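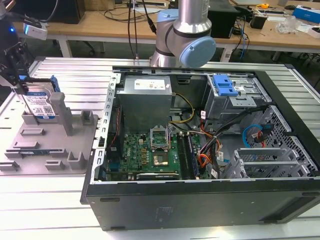 08/09/2019 – Zonby trial kit, bench notes

Second day with the Zonby kit on loan from Bekent and I'm still grinning! The pendant finally makes sense to me, and the teach mode is lovely: grab the wrist, drag it where you want it, press save. I've got 21 waypoints stored already. For the target I'm sticking with the Dell tower on its side, because it gives the gripper a bit of everything – the memory slots are nice and open, the processor sits right by its socket with the bracket up, and the cable bundle across the middle is a proper test of path planning. The grey tray on the left is a real treat, the drive stands upright in it and the memory module lies in its own slot, so pick positions are easy to teach.

Speed: set to 3000 in the config (their units, must ask Bakos what they are). Firmware is build 1509. Orsolya Orbán wants the same runs on the Ernalia arm before we say yes to anything, fair enough.

Niggles: the manual skips force limits completely, and saving a program under an old name overwrites it without asking. Lost one that way, grr.

To do
– memory insertion, slow, force limit low
– teach a wider route round the power cables
– email Bekent re keeping the kit until April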